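Prakordale Library Would Like Its Paper Back in the Tray

Jan 25, 2023

The copier room at Prakordale Public Library got new house rules this week, and the first one concerns paper. Patrons who empty the printer are now invited to fill it again. The staff desk will hand over a ream to anyone who asks and will even be pleasant about it.

Until now, the custom was to print until the tray ran out, look thoughtfully at the blinking light, and leave. Panagiotis Karagiannis, who runs the front desk, kept a tally of how often he was called in to deal with it. Between July and the end of the year he walked over 17 times for jams and 200 times for a tray with no paper in it.

"I like the exercise," Karagiannis said. "I would also like to finish a sandwich."

The new instructions, taped up beside the machine, fit on one page. Open the ream at one end and leave the rest of the wrapper on, so the remaining sheets stay flat. Take out a stack, fan it, square it up on the table and lay it in the tray with the guides snug against the sides. Then close the tray – all the way, until it clicks. 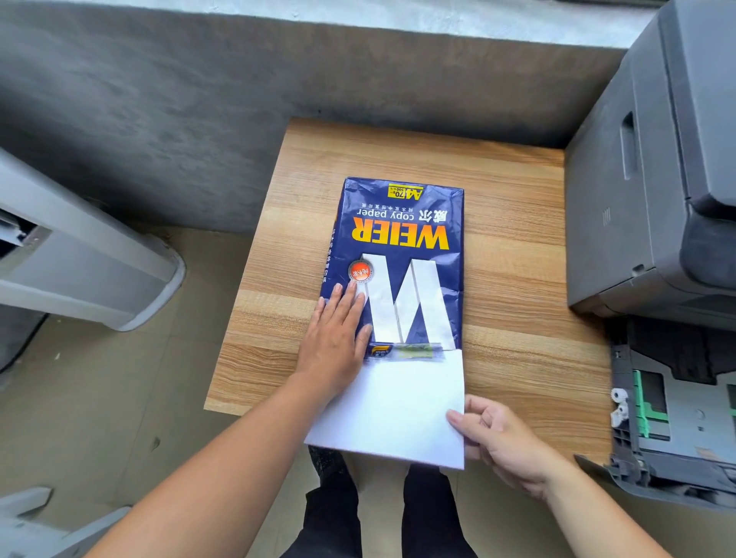
A ream of 70-gram A4 opened at one end, with the printer tray out for refilling.

Paper size has been a sore subject of its own. The library keeps both letter and A4 on the shelf, the second mostly for the town's translation circle and for residents mailing forms overseas. Mixing the two in one tray accounted for most of the jams in the tally, and a good share of the language heard through the door. The guides have to be moved when the size changes, and the sign now says so in capital letters.

Dadwood, the office supply store on the corner, is delivering the paper at a discount through the spring. The library went through 1,151 reams last year, a number that surprised the board and did not surprise Karagiannis at all.

Black-and-white pages stay at 10 cents. Anyone who refills the tray gets 2 pages free, on the honor system, which the library admits has a mixed record in that room.

A short refill demonstration is planned for Saturday morning at the front desk. Seating is limited, though the library does not expect this to be a problem.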